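Quilted dog vest

A quilted dog vest is a sleeveless garment for a dog, made of two layers of fabric with a layer of padding stitched between them. It covers the back and chest and closes under the belly, at the throat, or both. Vests of this kind are worn for warmth in cool dry weather. Many have a ring on the back for a leash, in which case they may be sold as "vest harnesses" or "harness jackets."

The word "vest" is used loosely in the pet trade. A dog coat usually covers only the back and is held by a strap under the belly. A dog sweater is knitted and pulled over the head. A vest has armholes or a shaped chest panel. Makers do not always keep to these terms, and the same pattern may be listed as a coat by one shop and a jacket by another.

Construction

The outer layer, or shell, is most often woven polyester, nylon or cotton. The padding, called batting or wadding, is usually polyester. The lining may be plain woven cloth, fleece or brushed jersey. The three layers are laid flat and stitched through before the pattern pieces are cut, so that the padding cannot slide down to the hem.

The most common stitch layout is the diamond, made by two sets of parallel lines crossing at an angle. Channel quilting, with lines running one way only, is faster to sew and is common on cheaper vests. Onion quilting uses wavy lines and is seen mainly on thin jackets. The closer the lines, the flatter and stiffer the cloth. Widely spaced lines leave the padding puffier, but it is more likely to bunch after repeated washing.

Edges are finished in one of two ways. In a bagged vest, the shell and lining are sewn right sides together and turned out through a gap. In a bound vest, the raw edges are covered with a strip of bias tape, often in a contrasting color. A binding wears first at the armholes and can be replaced without taking the vest apart.

Collar

Collars are either flat or standing. A standing collar is cut as a separate band and is usually made from the lining fabric or from a matching solid color. It should be low enough that the dog can lower its head to eat and drink. On long-necked breeds such as whippets the collar may be doubled in height and folded down.

Closures

Hook-and-loop tape is the usual closure on small sizes. It allows some adjustment and has no hard parts, but it collects hair and loses grip when the hooks fill with lint. Snaps hold better and are easier to keep clean. Side-release buckles are used on larger sizes and on vests meant to take the pull of a leash. Zippers along the back are less common, as they can catch the coat of a long-haired dog. A strip of cloth called a zipper guard is sewn behind the teeth to prevent this.

Leash attachment

Vests follow one of two arrangements. The first is a slot or buttonhole in the back through which the ring of a separate harness can be reached. The second is a ring fixed to the vest itself, normally a D-ring held by a strap of webbing or folded fabric.

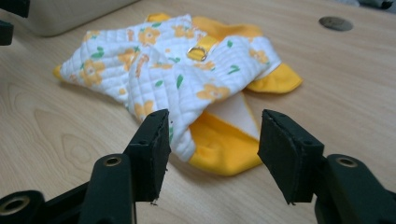 Article last changed in January by Trinh Trịnh (revision 431)

The vest in the photograph has a diamond-quilted shell in a floral print, with yellow lining and trim and a silver-colored D-ring on a yellow strap.

The strength of a fixed ring depends on what lies under it. On a true vest harness the strap continues around the chest, or is joined to webbing that does, and the load is carried by the webbing. Where the strap is stitched only to the shell, a hard pull can tear the quilting. Such rings are best used for identification tags or for light walking with a calm dog. The difference can be checked by feeling along the strap for webbing inside the seam.

Sizing

Three measurements are used: neck, chest and back length. The chest is taken at the widest part of the rib cage, just behind the front legs. Back length is taken from the base of the neck to the root of the tail, with the dog standing. Chest is the most important of the three, and a vest that fits the chest but is short in the back is generally wearable. A common rule is to leave room for 2 fingers under the collar and the belly strap.

Size letters are not standardized. A "medium" in the Citcombe range corresponds to a "small" in the Trondis range, and Oshima patterns are numbered by back length instead.

Washing and care

Most quilted vests can be machine washed cold on a gentle cycle. Hook-and-loop tape should be closed first so that it does not snag the quilting. Loose hair is easier to remove before washing, with a dry rubber glove or a lint brush, than afterward. Metal rings can be tied inside a sock to protect the drum. Vests are dried flat or on a line. High heat can flatten polyester padding, and it curls the edges of some bindings.

For storage, vests are folded once along the back or rolled with the lining outward. Long storage under weight leaves creases in the padding, most of which come out with a short tumble on low heat.

Home sewing

Pre-quilted fabric sold by the yard is widely used for homemade vests. Small sizes can be cut from remnants or from an old bed cover. The Isar pattern, number 413 in its catalog, is a frequent starting point for beginners and has only a back piece, a chest piece and a collar band. Seam allowances are trimmed close and the padding is pulled out of them before turning, which reduces bulk at the neck.

See also: Dog coat; Dog harness; Quilting; Bias tape; D-ring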